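Lists > cell-users > Threads
Prev Next Index Reply

Lev Derkach wrote:
> Did the arm stop by itself, or did you have to hit the button?

Hi Lev, and thanks so much for asking! I hit the button myself. The arm kept pushing down after the grip closed, and the force limit never tripped, which worries me more than the dropped pick does.
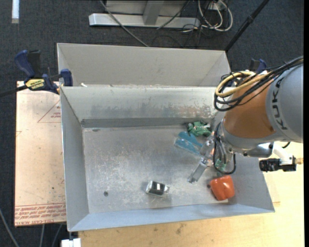 Danylo went through the log with me over tea (bless him) and the fault first shows up at pick 322 of 644. Please keep your hands out of the bins until we've retested the limit at low speed.

Warmly,
Myroslav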